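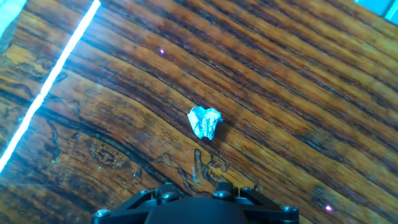
나뭇결이 드러난 탁자와 구겨진 흰 종이

계약 해지 통지의 방식과 도달 시점에 관하여

최근 사무소에 접수되는 상담 가운데 계속적 공급계약의 종료를 둘러싼 사안이 꾸준히 늘고 있습니다. 이 블로그에서는 그동안 주로 회사 설립과 주주 간 계약을 다루어 왔으나, 이번 글에서는 해지 통지의 방식과 그 효력이 발생하는 시점에 대하여 정리하고자 합니다. 개별 사건에 대한 자문을 대신하는 글이 아니므로, 구체적인 사안은 계약서 원본을 지참하여 별도로 상담하시기 바랍니다.

우리 민법 제111조 제1항은 상대방이 있는 의사표시는 상대방에게 도달한 때에 그 효력이 생긴다고 정하고 있습니다. 판례는 도달의 의미를 사회통념상 상대방이 통지의 내용을 알 수 있는 객관적 상태에 놓인 경우로 보고 있으며, 상대방이 통지를 현실적으로 수령하거나 그 내용을 읽었을 것까지 요구하지는 않습니다. 따라서 정당한 사유 없이 우편물의 수령을 거절한 경우에도 도달이 인정될 여지가 있습니다. 다만 보통우편은 발송 사실만으로 도달이 추정되지 않으므로, 분쟁이 예상되는 통지에는 내용증명우편과 배달증명을 함께 이용하는 것이 일반적입니다.

지난 12월에 검토를 마친 사건을 당사자의 동의를 얻어 간략히 소개합니다. 의뢰인인 주식회사 Heso는 주방용품을 수입하는 Zurninwood에 포장재를 공급하여 왔습니다. 계약서에는 어느 일방이 계약을 종료하고자 할 경우 기간 만료 85일 전까지 서면으로 통지하여야 하며, 통지가 없으면 동일한 조건으로 2년간 자동 갱신된다는 조항이 있었습니다. Zurninwood의 구매 담당자는 기한 내에 전자우편으로 종료 의사를 밝혔고, 서면은 그보다 늦게 발송하였습니다.

쟁점은 두 가지였습니다. 첫째는 계약서에서 말하는 ‘서면’에 전자우편이 포함되는지 여부이고, 둘째는 구매 담당자에게 회사를 대리하여 계약을 종료할 권한이 있었는지 여부입니다.

첫째 쟁점과 관련하여 전자문서 및 전자거래 기본법은 전자문서가 전자적 형태라는 이유만으로 법적 효력이 부인되지 않는다는 원칙을 두고 있습니다. 그러나 당사자가 계약서에서 통지의 방식을 특별히 한정하였다면 그 합의의 취지를 먼저 살펴야 합니다. 위 계약서의 통지 조항에는 등기우편 주소만 기재되어 있었고 전자우편 주소는 없었습니다. 반면 양 당사자는 단가 조정과 납기 변경을 줄곧 전자우편으로 합의하여 왔습니다. 조항의 문언은 의뢰인에게 유리하였으나, 거래의 실제 관행은 상대방의 주장을 뒷받침하는 자료가 될 수 있었습니다.

둘째 쟁점은 대리권의 문제입니다. 구매 담당자는 발주 업무에 관하여 포괄적인 위임을 받은 것으로 보였으나, 계약 자체를 종료할 권한까지 위임받았는지는 분명하지 않았습니다. 상법 제15조는 영업의 특정한 종류 또는 특정한 사항에 대한 위임을 받은 사용인이 그에 관한 재판 외의 모든 행위를 할 수 있다고 규정합니다. 계약의 종료가 위임받은 사항에 속하는지는 직함이 아니라 실제 업무의 내용과 회사의 내부 규정을 토대로 판단하여야 할 사항입니다.

당사자들은 결국 소를 제기하지 않고 합의하였습니다. 잔여 재고 200상자는 Zurninwood가 기존 단가로 인수하고, 갱신 기간에 관한 청구는 서로 포기하는 내용이었습니다. 합의서의 영문본은 Zurninwood 측 실무 책임자인 Mulugeta Alemneh 씨가 검토하였으며, 국문본을 우선하는 것으로 정하였습니다. 언어 간 해석이 다를 때 어느 본을 따를지 정하지 않은 합의서가 의외로 많아 별도로 적어 둡니다.

유사한 분쟁을 예방하기 위하여 계약서를 작성하거나 갱신할 때 다음 사항을 확인하시기를 권합니다.

통지의 방식. 등기우편, 인편, 전자우편 중 무엇을 허용하는지 열거하고, 전자우편을 허용한다면 수신 주소를 특정합니다.

통지의 기준 시점. 발신일과 도달일 중 어느 날을 기준으로 기한을 계산하는지 명시합니다. 민법의 도달주의 규정은 당사자의 약정으로 달리 정할 수 있는 것으로 이해되고 있습니다.

주소 변경의 통지 의무. 변경 사실을 알리지 않은 경우 종전 주소로 발송한 통지를 유효한 것으로 본다는 조항을 두는 예가 많습니다. 약관에 해당하는 계약이라면 약관의 규제에 관한 법률에 따라 이러한 의제 조항의 효력이 제한될 수 있으므로 주의가 필요합니다.

통지 권한자. 해지나 갱신 거절처럼 중대한 통지는 대표자 또는 서면으로 지정된 자만 할 수 있도록 정합니다.

기한의 관리. 사무소에서 검토한 또 다른 계약에서는 Nanemitz와 물류업체 Tô 사이의 갱신 거절 기한이 부속합의서에만 기재되어 있었고, 본계약만 보관하던 부서에서는 이를 알지 못하였습니다. 기한은 본계약과 부속합의서를 함께 대조하여 별도의 대장에 기록하는 것이 바람직합니다.

한편 해지 통지서에는 계약의 명칭과 체결일, 근거 조항, 종료의 효력이 발생하는 날을 기재하여야 합니다. 채무불이행을 이유로 하는 해지라면 원칙적으로 상당한 기간을 정한 이행의 최고가 선행되어야 하며, 최고서에는 이행을 구하는 의무를 특정하여야 합니다. 감정적인 표현이나 사건과 무관한 사실은 추후 증거로 제출될 가능성을 고려하여 기재하지 않는 편이 적절합니다.

마지막으로, 초안과 수정본의 보관에 관한 문의가 있어 덧붙입니다. 협상 과정에서 교환된 초안은 계약 문언의 의미가 다투어질 때 당사자의 의사를 해석하는 자료로 쓰일 수 있습니다. 최종본이 체결되었다고 하여 곧바로 폐기하지 말고, 적어도 계약이 종료되고 관련 채권의 소멸시효가 완성될 때까지는 날짜별로 보관하시기 바랍니다.

다음 글에서는 계속적 공급계약에서 단가 조정 조항을 작성하는 방법을 다룰 예정입니다.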